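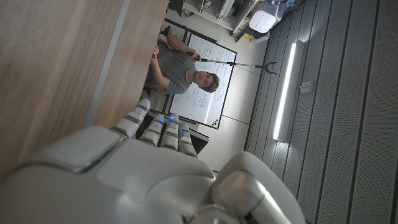
Par Zineb Ezzat

LA MAIN DE GRUKIS

Le matin, il fallait d'abord laisser chauffer la main. C'était la première règle que j'avais apprise à Alalthorpe, et je l'avais écrite dans mon cahier avec une faute que personne n'a corrigée. On mettait le courant, les petites lumières bleues s'allumaient aux articulations, et pendant 40 minutes la main s'ouvrait et se fermait sur rien, très lentement, comme quelqu'un qui sort du sommeil et ne sait pas encore quel jour il est.

Matthis n'aimait pas cette attente. Il prenait sa chaise, il s'asseyait en face de la table, en t-shirt gris même en janvier, et il se taisait. Moi, je relisais le carnet de la machine. Chaque machine avait son carnet chez Bestalex, et celui de Grukis était le plus gros de l'étage. On y trouvait les graissages, les câbles changés, les chutes, et aussi des remarques qui n'avaient rien à faire là, par exemple : « Le pouce boude. » C'était l'écriture de l'ancien mécanicien, parti à la retraite avant mon arrivée.

Le pouce boudait en effet. Depuis ma deuxième semaine, il arrivait en retard sur les autres doigts. Ce n'était pas un grand retard, et un visiteur n'aurait rien vu. Mais quand les quatre doigts se pliaient, le pouce restait un instant dehors, puis il revenait d'un coup, avec un petit bruit sec dans son articulation de métal. Un objet dur supportait cela. Une poire, non. J'avais dans ma poubelle la preuve que la poire ne le supportait pas.

– C'est le câble, disais-je.

– C'est le réglage, disait Matthis.

Nous avions cette conversation depuis plusieurs jours et elle remplissait le tableau blanc derrière lui. Il écrivait ses hypothèses avec des flèches, j'ajoutais les miennes à côté, et à la fin nous ne savions plus laquelle était à qui. Il y avait du bleu et du noir, mais les couleurs ne voulaient rien dire, on prenait le feutre qui marchait.

Il faut que j'explique comment on travaillait, parce que ma mère, au téléphone, n'a jamais compris. Elle croyait que je réparais des robots avec un fer à souder. En vérité, je passais la plus grande partie de ma journée à regarder une main qui recommence. On approchait un objet, elle le prenait, on notait l'effort de chaque doigt, et on reprenait l'objet. Pour l'approcher, Matthis se servait d'une pince à long manche, de celles que les personnes âgées achètent pour ramasser le courrier sans se baisser. La règle de la maison était claire : aucun doigt humain près des doigts de Grukis tant qu'il était sous tension. La pince venait d'une pharmacie. Elle était grise, elle avait deux petites griffes au bout, et Matthis la maniait avec une délicatesse que je ne lui ai vue pour rien d'autre.

Ce matin-là, il a présenté une balle de mousse. La main l'a prise. Clac, a fait le pouce.

– Encore, ai-je dit.

Clac.

J'avais l'ordinateur sur les genoux et je regardais la courbe de tension du câble. Elle montait bien, elle faisait une marche, puis elle montait de nouveau. Une marche, pour moi, c'était un frottement. Pour Matthis, c'était un nombre mal choisi dans un fichier. Il avait déjà changé ce nombre. Il était parti de 270, la valeur du fournisseur, et il était descendu, remonté, descendu encore. Chaque fois, la marche se déplaçait un peu et le bruit restait.

– Si on ouvre, a-t-il dit, on perd la journée.

– Si on n'ouvre pas, on perd la semaine.

Il a posé le bout de la pince sur le bord de la table, sans lâcher la poignée. Il avait ce visage calme que j'ai longtemps pris pour de l'accord. Avec le temps j'ai compris que c'était sa façon de ne pas être d'accord.

J'ai coupé le courant. Les lumières bleues se sont éteintes et j'ai attendu, la paume ouverte devant moi, plus large que mes deux mains ensemble. Éteinte, elle me paraissait toujours plus lourde. J'ai mis le cavalier de sécurité sur la prise, j'ai signé le carnet, et j'ai sorti la petite clé.

Pour ouvrir le pouce d'un Grukis, on retire d'abord la coque de la dernière phalange. Elle tient par des vis si petites que j'avais pris l'habitude de les coller sur un ruban adhésif, dans l'ordre, avec leur nom. Ensuite on détend le câble. Il ne faut pas le couper, même s'il semble perdu, car il sert à mesurer le neuf. L'ancien mécanicien avait souligné cela deux fois dans le carnet, et je pense qu'il avait ses raisons. Enfin on fait glisser l'axe et l'articulation vient dans la main, froide et polie, plus jolie que tout le reste.

Matthis s'était levé. Il tenait la lampe sans que je le lui demande.

– Alors ?

Je tournais la pièce. La gorge où passe le câble était propre. Le câble lui-même était propre. J'ai passé l'ongle tout le long, lentement, en espérant une fibre cassée, et j'avais un peu honte d'espérer cela. Il n'y avait rien.

– C'est le réglage, a dit Matthis, mais gentiment.

Je n'ai pas répondu. J'ai pris la petite bague qui guide le câble à la sortie de la paume. Normalement on ne la démonte pas. Dans la notice de Fourie, qui fabrique ces bagues, il est écrit qu'elles durent toute la vie de l'appareil, et cette phrase m'avait toujours gênée, parce qu'on ne dit pas de quelle vie il s'agit. Je l'ai mise sous la loupe. Sur un côté, le câble avait creusé un sillon. Il était très fin, un cheveu l'aurait rempli. Quand le pouce partait, le câble tombait dans le sillon et y restait. Quand on tirait assez fort, il en sortait.

Clac.

J'ai donné la loupe à Matthis. Il a regardé longtemps. Puis il est allé au tableau, il a cherché un feutre qui marchait, et sous toutes nos flèches il a écrit « bague », sans article, en petites lettres.

Nous en avions 2 dans le tiroir. La première était ovale, je ne sais pas pourquoi on garde de telles choses. J'ai monté la seconde. J'ai remis l'axe, le câble, la coque, les vis dans l'ordre du ruban. Il était presque trois heures, nous n'avions pas déjeuné. Dans le carnet j'ai noté le compteur de la machine, 3640 heures, et à côté : « Bague du pouce remplacée. Sillon. Vérifier les quatre autres. » J'ai hésité, puis j'ai ajouté : « Ne boude plus », au crayon, pour pouvoir l'effacer.

On a remis le courant. La main a commencé son ouverture lente, et nous avons encore attendu, lui sur sa chaise, moi debout. De la fenêtre du couloir venait l'odeur de la pluie. Il m'a demandé comment on disait « bouder » dans ma langue. Je le lui ai dit. Il a répété le mot deux ou trois fois, très mal, avec beaucoup de sérieux.

Puis il a repris la pince et il est allé chercher dans mon sac, sans me demander, la poire que je gardais pour mon dessert. Il l'a serrée entre les griffes, par la queue, et il l'a tendue au-dessus de la table.

– Valeur du fournisseur ? a-t-il dit.

– Valeur du fournisseur.

Les doigts se sont pliés, le pouce avec eux. J'écoutais plus que je ne regardais. On entendait les moteurs, et le chauffage qui se mettait en marche derrière le mur.

– Encore, a dit Matthis.

Accueil Nouvelles Poèmes Auteurs Envoyer un texte Archives

Contact – © Zineb Ezzat, tous droits réservés – Retour en haut de page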